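Arms on the packing line -- who's had this done to them?

Posted by splinterpicker, 4 April 2022
Last updated: 4 April 2022

splinterpicker
We make wooden boxes. Gift boxes, tea boxes, boxes to keep other boxes in. Shop is out at Erko, 9 of us on the floor, and since September there's been an arm on the handling bench. The system is called Tondus and it came with a two-day course and a mousepad. I'd like to hear from people who've lived with one longer than we have, because the brochure and the lunchroom are telling me different stories.

kerfuffle50
Three years with ours. The brochure is right about the wrists. Nobody on my shift straps up any more. The lunchroom is right about everything else.

splinterpicker
What's everything else?

kerfuffle50
You used to have a job with six boring bits in it. Now you have a job with one boring bit in it, and it's watching.

glue_and_clamps
Disagree. I was at Grerau when they put theirs in and I got off lifting and onto setup, with a pay grade to go with it. I like setup. If your place has people standing there watching, that's your place being cheap about training. Can't pin that on the arm.

kerfuffle50
My place being cheap is the only place I've got, mate.

outfeed_table
How many does it do in an hour? Ours was sold to us as 110 and it does that beautifully as long as every box is identical. Timber, as some of you may have noticed, is not.

splinterpicker
110 was our number too! Must be the same salesman. A good person here does 50 and talks the whole time. On a good day the arm does better than the person, and on a humid day it does a lot of waiting for me to come and press the green button. Nobody has put the waiting on the chart in the office.

glue_and_clamps
So put it on the chart. Write down every stop for a fortnight and hand it in. We did that and got our target dropped and a proper jig made.

kerfuffle50
We did that and got a second chart.

tian_road_joinery
Small shop, Tian Road, no arm and can't afford one, so take this as you like. What happened to the people? You said 9 on the floor. Was it 9 before?

splinterpicker
It was more than 8 and less than what we were promised, put it that way. One retired and wasn't replaced. Nobody was let go, and management say so often enough that you start to wonder. What I miss is that the new starters used to learn on that bench. You'd handle a few thousand lids and after that you knew a bad one by feel. The young fella who started after Christmas can clear a fault faster than I can and couldn't tell you if a lid was cupped.

outfeed_table
That's the one that bothers me as well. We now rotate everybody through a manual bench one shift a week. The supervisor calls it skills retention. Everyone else calls it the museum.

glue_and_clamps
Okay, I'll give you that one. Ours never did anything about the learning side and it shows in the rework pile.

splinterpicker
Might pinch the museum idea, with a better name. For the record I don't hate the thing. My shoulder is a lot happier and it has never once eaten my yoghurt. I'd just have liked someone to ask the bench before they bought it, if only about the labels, which it still can't do and which are now my whole afternoon.
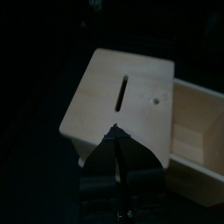

Anyway, I'm starting the stop log tomorrow, on paper, with a pencil on a string. If it gets me a second chart, kerfuffle50, you'll be the first to know.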